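Search this site
Enter keyword
Print this page | E-mail this page

The Kutby Tabling Kit
Posted August 2022 by Anežka Beneš

I've worked a lot of petition tables over the years, for divestment resolutions, a port boycott, two rounds of a city procurement fight, and I've hauled most of that stuff around in grocery bags. So when Viktória Tóth at our Rultley chapter asked me to put together one kit that any local group could order and use the same day, I said yes before she'd finished the sentence!

The Kutby is what we ended up with. It's a folding table, a canvas banner with blank panels you fill in yourself, 14 clipboards, and a shoulder bag that holds everything but the table. The whole thing weighs 40 pounds with the table and I can get it up a flight of stairs on my own (slowly, and I complain).

The clipboards are the part I fussed over most. They have a clear rain flap, and the flap lifts from the bottom so people can sign without you holding it open for them. We tried the other kind in Skevville in March and half the sheets came home unreadable. You can't hand a city clerk a page of blue smears and ask her to count it. 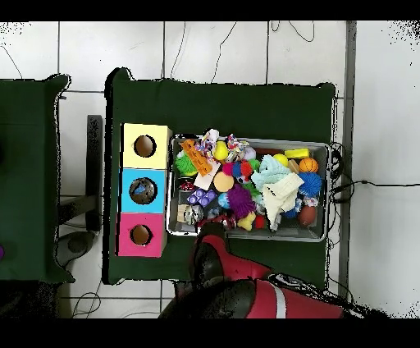

The banner panels take ordinary washable marker. I like this because campaigns change their wording constantly – one week the ask is "divest," the next week the lawyers want "review holdings" – and reprinting vinyl every time will eat your whole budget. Let the ink dry overnight before you roll it up, please. I've ruined one already.

People ask if it works for the other side of a question too. Sure it does. We sell to anybody, and I know of a group that used one to argue against a resolution I'd spent months on. They had a nice setup, too.

Price is $69 without the table or $140 with it. Spare clipboards come in packs, and the Safavi bag can be bought by itself if yours wears out. Orders for more than 54 kits go through Viktória, who will want to talk to you about freight.

Returns are fine as long as the banner hasn't been written on.

Print this page | E-mail this page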